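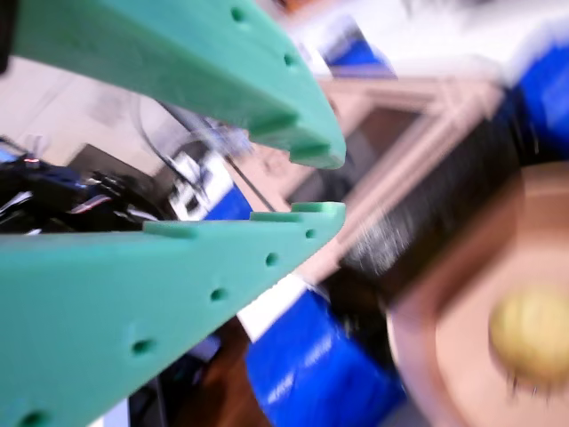
I have been trying to choose a colour for the back bedroom since December. The room faces north and magnolia makes it look like a waiting room. What I want is a matt mint green, much like the plastic fingers in the photo, and Jurker do one that comes close on the card.

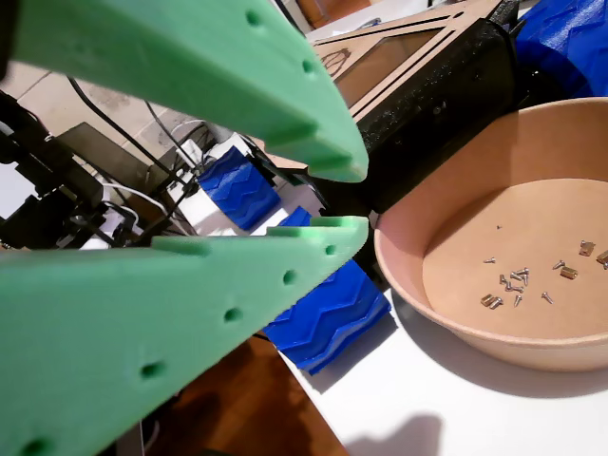
The tester pots came to two coats on the chimney breast. By four in the afternoon the Jurker one had gone grey -- the Lostov one held up better. It is number 1753 on their chart.
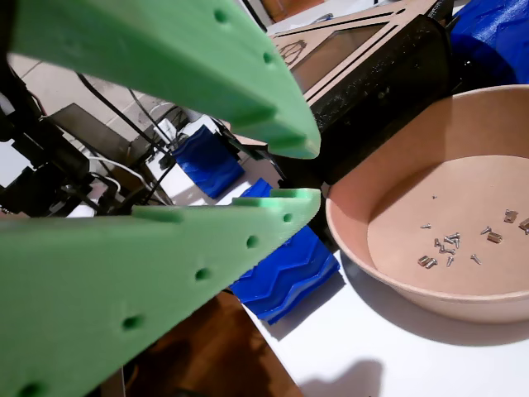 A big tin of Lostov is 61 pounds, so I will do the walls first and leave the skirting white until spring.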